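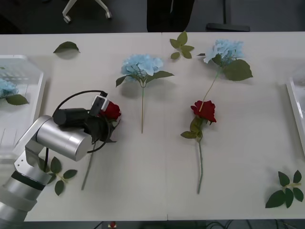

The first fake rose I ever respected was in a dentist's waiting room in Damthorpe. I had looked at it for ten minutes before I noticed the dust. Everything I've been sold since then, usually with the words "you'd never know," I have known from across the room.

So I came to the current fashion for artificial stems in a bad mood. The pitch is simple enough. You pay once, you never change the water, and the thing looks fresh in December. A shop in Mosville called Tehrani will sell you a ready-made arrangement for $327, and I stood in front of it for a while trying to work out what the money was for. The vase was nice.

The cheaper route is to buy loose stems and put them together yourself. Red roses and light blue hydrangeas are the usual starting pair, and I can't say I love them together. The red shouts. The blue is the color of a guest bathroom. Still, hydrangeas do fake well, better than roses, as a real one already looks a bit like paper by the end of summer.

What the sellers don't dwell on is the assembly. Leaves come away from stems, and blooms can too, and then you are left with a bare rod and a decision to make.

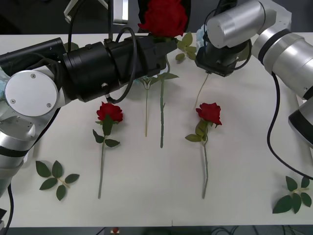
Red roses, bare stems and loose sprigs of green on a white tabletop.

My advice is to lay everything flat before any of it goes near a vase. Put the heads at one end and you'll see which stems are too long and which leaves are plainly the wrong green. Bend the stems a little. A straight stem gives the game away faster than a bad petal – real ones lean. And use fewer than you bought. I have never seen a fake bouquet that was improved by its last 3 flowers.
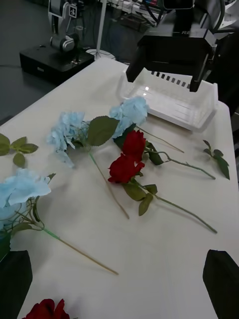 One reader in Motham disagrees with nearly all of this, and wrote to say that a mixed bunch of silk flowers has stood on the hall table for 4 years, gets a going-over with a hair dryer every spring, and still fools the neighbors. Maybe so. Neighbors are polite. I'd keep the hair dryer tip, though, set on cool, and I'd still move the bunch out of direct sun before the red goes pink.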